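3.2 Setting and materials

The study was carried out in the outdoor area of the Phuthong early years centre, where children aged three to five spend the morning session outside in all but the worst weather. The area is divided into a digging patch, a water run, a planting bed and a covered bench for loose parts. Staff had worked with the Komura play cycle for two terms before observation began, and the children were used to adults writing notes nearby.
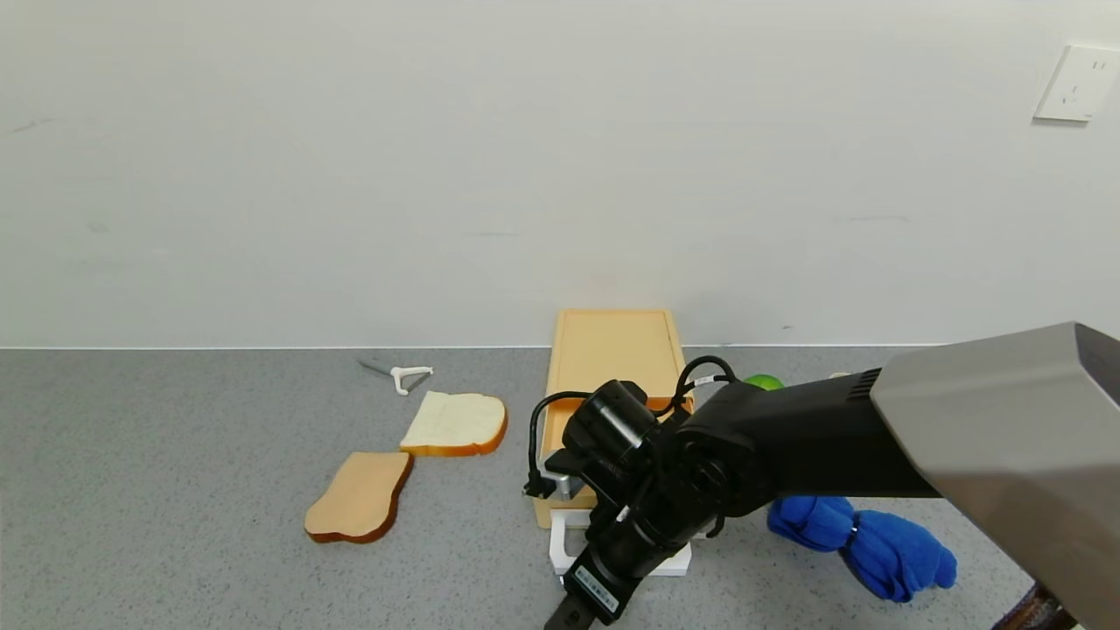 Loose parts were grouped by Thaweesak's scheme (natural, household, made for play), and each group was offered for 11 sessions. Household items were chosen by staff from things that families would know from home. A cutting board with a raised rim, such as the light tan one on the speckled countertop, belongs to this group: children may use it as a tray, a ramp or a shop counter, and the rim gives them something to test when sand or seeds are placed on it. Natural items were gathered on site and replaced as they wore out.

Each session was observed for 30 minutes by two adults, who recorded the place of play, the materials in hand and any talk between children. Notes were compared on the same day. Where the two records differed, both were kept and the difference was marked for later reading. The Durkau scale was used to rate how deeply each child was involved, with one change to the wording of its lowest level, which staff had found hard to apply to children who were watching others.
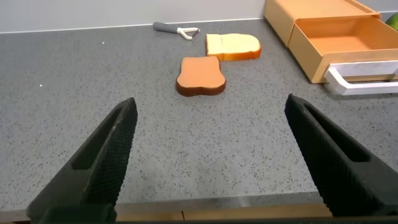 Figure 2. Open two-fingered gripper above a speckled countertop, with a plain wall behind.

In total, 100 play episodes were kept for analysis. An episode began when a child first picked up or moved a loose part and ended when the child left the area or turned to a different activity. Episodes led by an adult from the start were set aside and are treated separately in Section 5.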